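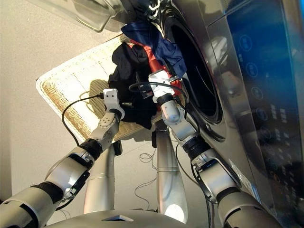
Notebook, February. Laundry cell, basket-to-drum loading. Entry started 14:20, after the stop.

Fault: right arm protective stop during load, joint 4 following error. Left arm carried on for a short time before the supervisor halted it. No injury, no damage to the washer. One garment stretched at the hem, already on the scrap list.

Sequence from the log, tidied up. The Clodia planner called a two-handed pick from the basket and both grippers closed. Grip confirmed on both sides. Lift started, then the left arm was given its retreat move while the right was still being told to hold. With the same garment in both hands the cloth went tight and the right arm was dragged off its hold position. Joint 4 error climbed steadily and tripped the limit. From the trip to the left arm stopping took 744 ms. The figure we agreed for a cross-arm stop is a good deal shorter than that, so there are two faults here and they should be kept apart.

Fault A: the planner let one arm retreat with a shared grip.
Fault B: the stop on one arm did not reach the other in time.

B matters more. A is a nuisance with a T-shirt. B with a hand in the basket would be a different entry. Cell is locked out for powered two-arm work until B is closed. Single-arm moves at reduced speed are allowed with the gate shut and someone on the pendant. Tag is on the isolator, please leave it there.

Work on B

Jarlath Phelan pulled the stop traces from both arm controllers and lined them up against the supervisor clock. The right controller raised its stop flag immediately. The supervisor saw it on the next cycle. The delay is all between the supervisor and the left controller. The message went out on the ordinary command queue, behind a batch of trajectory points for the retreat move, and was dealt with in turn.

I had assumed stops went by the hardwired line. Checked the drawing and they do, but only for the gate and the red button. An arm's own protective stop is passed on in software. That was done when we changed over to the Undwood cabinet and I can find no note of anyone agreeing to it. The old Lachance cabinet had a relay pair for it.

Bench test with the grippers empty and the drives at low speed: forced a following error on the right, left arm stopped late again. Flushed the queue before sending the stop and repeated, and it was a great deal better, but I do not want to rely on a flush. The proper fix is to wire the protective stop outputs of each controller into the other's external stop input. There are spare terminals for it. Wiring drawn up, not yet fitted.

Work on A

The shared-grip check compares what each gripper thinks it is holding. Identity comes from the vision segment at the moment of the pick. Dark clothes in a heap are the trouble. From the saved segment map, the planner had given one black garment two labels, split along a fold, so as far as it was concerned each hand had its own item. It then did what it was told.

Replayed the pick through the Umum segmenter at the old confidence setting and the new one. Old setting merges the two halves correctly but also merges black with navy, which is how we came to change it. Neither is good enough. Vision should not be the only evidence. The wrist force readings show the coupling plainly: the two sides rise together as soon as either arm moves. Proposal is a short tug test after every two-handed pick – left arm moves 40 mm outward at low speed, and if the right wrist sees it, treat the grip as shared whatever the labels say.

Tried this by hand on the replay data only. It picks out the shared grip on the faulty run. It also flags two items tangled by a sleeve, and I am happy to have those treated the same way.

Also noted

Gripper cables: check the loops on both sides before restart. A slack loop and a basket rim are a poor combination and I would like shorter runs with a clip at the wrist. Not a cause today, the traces show no dropouts.

Run 822 is the one to keep. Traces, segment map and force log are all saved under that number. Please do not overwrite it with a retest.

To do before two-arm work resumes:
Fit cross-wired stops, both directions.
Measure stop delay with the queue loaded, each arm as the initiator.
Add tug test, low speed, force limit set separately from the collision limit.
Amend the cabinet drawing and the risk sheet.
Jarlath to sign the lockout off with me, neither of us alone.

16:50. Terminals checked, spare pair on the left controller has a damaged screw. Replacement block needed before wiring can start.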